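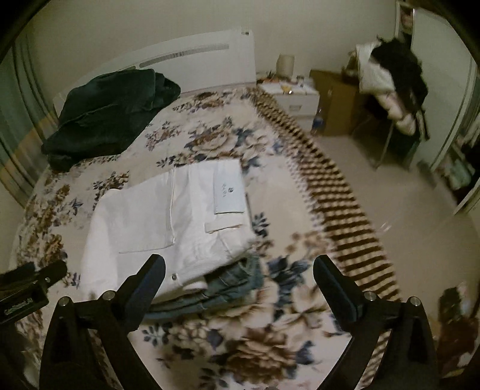 Water meters on small farms: what we learned in the Pakau district
Notes for the talk, Ilgın Taşdemir
Saturday, June 24, 2023

Opening
Thank the hosts. Say up front that this is about metering wells, and that I will take water rights questions at the end if there is time.

Slide 1. The problem
Most growers in Pakau pump from their own wells. Before the project, use was estimated from acreage and crop type. The estimate treats a berry field on sand the same as a berry field on clay. Growers didn't trust it and neither did the district.

Slide 2. What we did
Put meters on 24 wells. 17 are drip systems, the rest are big guns or hand-moved pipe. Readings were sent in once a week by the growers. Explain that the district paid for the meters and the growers paid for fittings.

Slide 3. Installation
Straight pipe ahead of the meter matters more than the brand. At the Harken place the first meter sat right after an elbow and read badly until we moved it. Show the before and after numbers. Don't spend long here.

Slide 4. Getting readings in
Paper cards got lost. Text messages worked better. We sent the reminder in the evening, when people were back indoors.

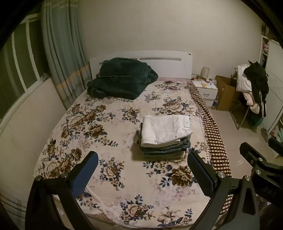

Bedroom with floral bedding and a folded dark green blanket.

Slide 5. Results
Go slowly. Point to the Hamann well first. Use peaked in July at most sites, but late raspberries kept pumping into September. The old estimate has them shut off by then. Mention that leaks showed up at two sites as flow with all valves closed.

Slide 6. Cost
Fittings came to 100 dollars a well on the simple jobs. The Grorkine well needed new pipe and cost its owner 1,000. Someone will ask who pays for repairs. Answer: not settled.

Slide 7. Next season
Same wells, plus soil moisture probes on the sandy fields. Sign-up sheet is by the door.

Questions. Repeat each one into the microphone.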